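Desk mat or bare top for a white desk?
Home Office and Furniture > Desks and Surfaces

kestrel_pm
I bought a white Wesoveck desk in September and the top is already getting gray marks where my forearms rest. They come off with dish soap but they're back in a couple of days. I'm thinking of covering most of it with one big dark mat. Has anyone done this and kept it? Worried about dust, and about the white going yellow everywhere except under the mat.

Bit-na Jin
I did it two years ago and kept it. Get felt if you mostly type, rubber if you do anything with glue or blades. Felt collects cat hair like you wouldn't believe.

oldgrainger
Just wipe the desk. I've had a white top for six years with no mat. A spray bottle and a rag takes less time than ordering something.

kestrel_pm
I do wipe it. I'd like to do it less.

Hwa-young Ryu
Size matters more than material. The small ones slide around and your wrist ends up on the edge all day. Go nearly as wide as the desk and leave a strip of white at the back for the lamp and pens. Mine is a plain black one.

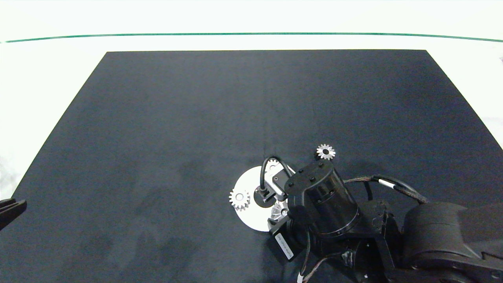

Black mat on a white top, white left showing at the back.

Black does show dust. I go over it with a damp cloth on the weekend and that's enough for me.

tomasz_r
What brand is that? I was looking at the Grinar one but 50 dollars for a rectangle seems like a lot.

Hwa-young Ryu
No idea, the label came off ages ago. I had a Grinar before and it curled at two corners. I put books on it for a week and it still curled.

Bit-na Jin
Mine's a Grinar and it's flat. Did you store it rolled up?

Hwa-young Ryu
It came rolled up. I took it out the same day.

oldgrainger
On the yellowing question – yes, it happens if the desk is near a window. I helped a friend move one and there was a clear outline where his blotter had been. That's the part I'd think about before covering it.

pinfeather
Depends on the finish. My old Flornus top yellowed in one summer, and the Ki I replaced it with hasn't changed at all. Same window. I take the mat off now and then and turn it around, no outline so far.

kestrel_pm
Mine is on the north wall so maybe I'm fine. Leaning toward rubber, almost full width. Does the smell go away?

Bit-na Jin
Leave it on a balcony or in the garage for a few days first. Wash it with soap before you bring it in.

oldgrainger
Or buy a rag.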